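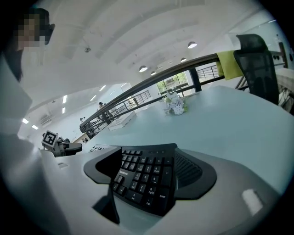 Print this page | E-mail this article

4. Undo and scoring prompts in a two-handed rummy program

4.1 Materials

The program used throughout was Pluvov, a version of two-handed rummy written for desktop computers and tablets. Its rules follow the common ten-card game: each player draws from the stock or the discard pile, arranges sets and runs, and may knock once the unmatched cards fall below an agreed total. A match is played to 600 points. The computer opponent was held at the middle of its difficulty settings, and its choices were drawn from the same routine in every condition.

Two features were altered between conditions. The first was the undo button, which in the released version takes back any move up to the point where the opponent draws. The second was the scoring prompt, a line of text that appears at the end of each hand and sets out how the count was reached. In the full condition both were present. In the reduced condition the undo button was removed and the prompt was replaced by the bare total. Two mixed conditions, with one feature each, completed the design.

Shuffles were generated in advance and stored. Every participant in a given block met the same sequence of deals, so that differences in score between conditions could not be put down to the cards. This is a stronger control than the one used by the Heton group of studies, in which deals were drawn afresh for each player and the variance between hands was large enough to hide most effects of interest.

4.2 Participants and sessions

We recruited 109 adults who had played at least one rummy game in the past year, on a screen or at a table. Recruitment closed in September. Each person played for 90 minutes, with a short break at a point of their own choosing between hands. No payment depended on the score. Participants were told the rules of the knock in writing before the first deal and could open the same page at any time from the menu.

Experience was recorded on a simple scale running from occasional to weekly play. We did not ask for self-rated skill. Earlier work with the Trarnusora card set found that such ratings follow confidence more closely than results, and we saw no reason to expect otherwise with rummy.

4.3 Measures

The main measure was the share of discards that matched the choice of a search program given the same information as the player. A second measure was the time from draw to discard. Counting errors were taken from a written check: after every tenth hand the total was hidden and the participant was asked to enter it before play could go on. Use of undo was logged, but it was not treated as an outcome, as it was only possible in half of the conditions.

A move that was taken back and then played again unchanged was logged as a single discard. Where it was taken back and replaced, the replacement was scored and the time of both attempts was added together. This rule makes the undo conditions look slower than they would under a count of final attempts alone — we return to the point in Section 5.

4.4 Analysis

Discard quality was modelled with a mixed logistic regression, with the two features and their interaction as fixed effects and with participant and deal as random effects. Times were log-transformed. Hands ended by a knock on the opening turn were left out, because they contain too few decisions to bear on discard quality.

Figure 2 plots the fitted values by hand number for the four conditions. The scoring prompt was linked to fewer counting errors among occasional players, and the gap between the prompt and no-prompt lines widens over the early hands before levelling out. Weekly players show almost no difference. The undo button had no reliable effect on discard quality at either level of experience, although it did lengthen the decision times in the way described above.

The interaction term was small and its interval included zero. We therefore report the two features separately in what follows. One deal in the second block was stored with a duplicated card owing to a fault in the Pruitt shuffle library; all hands played from it were dropped before the models were fitted, and the block was shortened to match in every condition.

Contact | Copyright: the authors | Back to top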